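Tondismont Film Society Members' Forum
Board: Restoration, Dubbing and Release Versions
Thread: Proposed policy on which cut of "The Salt Orchard" we screen in October

Posted by: programming_desk
2024-08-06

Members are invited to comment on the following proposal before the fall program is sent to the printer.

The Society has been offered two versions of the animated feature "The Salt Orchard" for the October series. The first is the original theatrical version, scanned from a release print held by Virk. The second is the new version prepared by Grutora under the supervision of the film's director, Wouter Segers, in which the backgrounds have been rebuilt digitally and the orchard sequence extended. The license fee is the same for either version. The license does not permit us to show both.

The programming desk recommends the new version, on the grounds that the director has asked for it to be treated as the standard version of the film. We would like to hear from members who have seen either or both.

Comments should address the choice of version. Questions about ticket prices belong in the box office thread.

Posted by: aldergate_row_f

I have seen both and I oppose the recommendation.

The theatrical version was painted by hand, and its backgrounds carry a good deal of the feeling of the story. In the scene where the sisters argue on the sea wall, the sky behind them is visibly uneven from shot to shot. The new version corrects this. The sky is now consistent and the clouds move at a believable speed. I found that the argument had lost its force, and I had to think for some time about why. The old sky seemed as unsettled as the two people standing under it.

I accept that the director holds a different view. A director's view of a film made long ago is one opinion among several, and a society such as ours has some duty to show the version audiences first knew.

Posted by: G. Marulanda

I write as a former projectionist for the Society and as a member in good standing.

The previous post describes the loss fairly but leaves out the gains. The extended orchard sequence was storyboarded for the first release and dropped when the money ran out. It is old material, drawn by the original team, and only the coloring is recent. Without it, the younger sister's decision to stay behind has always seemed abrupt. With it, the last third of the film makes sense to a person seeing it for the first time.

I would also ask members to consider the condition of the Virk print. Reel four has a vertical scratch that was not removed in the scan. The sound is thin throughout, and the dialogue in the harbor scenes is difficult to follow.

Gladys Marulanda

Posted by: aldergate_row_f

The scratch is present and I do not dispute it. It lasts for part of one reel. I would rather sit through a scratch than through a replaced sky.

On the orchard sequence, I was under the impression that at least part of it was newly animated. May I ask for the source of the statement that it is all old material?

Posted by: G. Marulanda

The source is the printed booklet that accompanies the new version, in the section on the storyboards. The booklet states that the key drawings are original. On reading it again, I see that it does not say the same about the drawings between them. I therefore withdraw the word "only" from my earlier post. The substance of my position is unchanged.

Posted by: quiet_reel

I have no strong preference regarding the backgrounds. My concern is the voice cast.

The new version replaces the voice of the grandfather. The original actor's recording was judged too damaged to use alongside the new sound mix, and the part was performed again by another actor. The new performance is competent, but it is much gentler. In the theatrical version the grandfather is a frightening man for the first hour, and the audience is meant to be afraid of him. In the new version he is merely tired. Every scene in which the children hide from him now plays oddly.

This matters more than the sky, in my view, and I am surprised that the proposal did not mention it.

Posted by: programming_desk

The omission is noted. The change of voice should have been stated in the opening post. Members should read the proposal as including it.

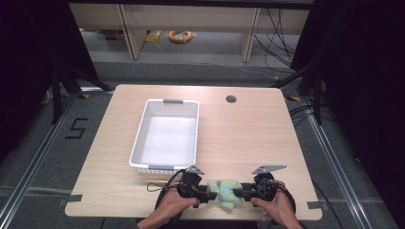
White basket on the table, with a black hand-held gripper in front.

The desk also wishes to correct a point raised by telephone. One member had understood the new version to be computer animated in full. It is not. The characters remain hand drawn in all scenes, and the digital work is confined to the backgrounds, the water and the coloring of the orchard sequence.

Posted by: tallowfield

With respect to the poster above who is troubled by the grandfather, I had the opposite response. I brought my two nieces to a screening of the theatrical version some years ago, and we left before the halfway point, as the younger one was in tears. The new version is a film I could recommend to a family. The Society has said for several seasons that it wishes to bring in younger audiences. It cannot say so and then choose the harsher version each time the question arises.

I would add that the water is very beautiful. In the theatrical version the sea is a flat blue band with white marks on it. In the new one it has weight, and when the boat goes over, one believes that the boat is in danger.

Posted by: quiet_reel

A film that frightens children is not on that account unsuitable for them, though I am sorry to hear about the evening in question. The program notes could carry an advisory. That would be a smaller step than selecting a different film, and I do consider it a different film.

Posted by: tallowfield

We shall have to disagree. An advisory tells a parent to stay at home. I know this from having been the one deciding.

Posted by: m_harrow_lane

May I raise a practical matter. The theatrical version is in the older, narrower screen shape. The new version has been reframed for a wide screen. Our side masking has not worked properly since the curtain motor was replaced, and a narrow picture in our hall currently sits between two bright strips of bare screen. If the theatrical version is selected, will the masking be repaired in time?

I also object to the reframing itself. Widening the picture meant trimming it at the top and bottom, and in the kitchen scenes this removes the hanging lamps that light the room. One sees the glow on the faces and not where it comes from. The lamps are referred to in the dialogue.

Posted by: programming_desk

The masking can be set by hand for a single evening. It requires a person on a ladder before the doors open. It does not need to affect the decision.

Posted by: G. Marulanda

I have set that masking by hand many times and can confirm that it is possible. I can also confirm that it slips.

On the lamps, I agree with m_harrow_lane. It is the weakest part of the new version and I have no defense to offer for it.

Posted by: prullix_reader

I subscribe to the Prullix newsletter, and its review of the new version takes a position no one here has yet put forward. The reviewer argues that the two versions should be given separate titles, as is sometimes done with revised novels, and that the dispute over which is the true one would then largely go away. I found this persuasive. Could the program list the film as "The Salt Orchard (revised version)" or "(theatrical version)", whichever is chosen? A person buying a ticket is entitled to know.

Posted by: aldergate_row_f

I support this and ask that it be adopted whatever the outcome of the main question.

Posted by: tallowfield

I support it also, provided that the wording is neutral. "Revised" is acceptable. "Altered", which I have seen used elsewhere, is not.

Posted by: programming_desk

The labeling suggestion is accepted, and the program will use the words "revised version" or "theatrical version" directly after the title.

Opinion on the main question is more evenly divided than the desk expected. The recommendation for the revised version stands for the present, but it will be put to a ballot of members and will not be decided by this office. Ballot forms will be available at the front desk and may be returned by mail. A short statement in favor of each version will be printed on the form. The desk asks aldergate_row_f and G. Marulanda whether they would be willing to write them.

Posted by: aldergate_row_f

I am willing. I would like the change of voice to be included in my statement, with quiet_reel's permission.

Posted by: quiet_reel

Permission is given. Please use the phrase "for the first hour". He softens considerably after the storm, and I would not wish the statement to suggest otherwise.

Posted by: G. Marulanda

I am willing as well. Kindly confirm the permitted length. I will mention the lamps, as a member would be right to complain if I did not.

Posted by: m_harrow_lane

I remain of the view that the curtain motor should be looked at regardless.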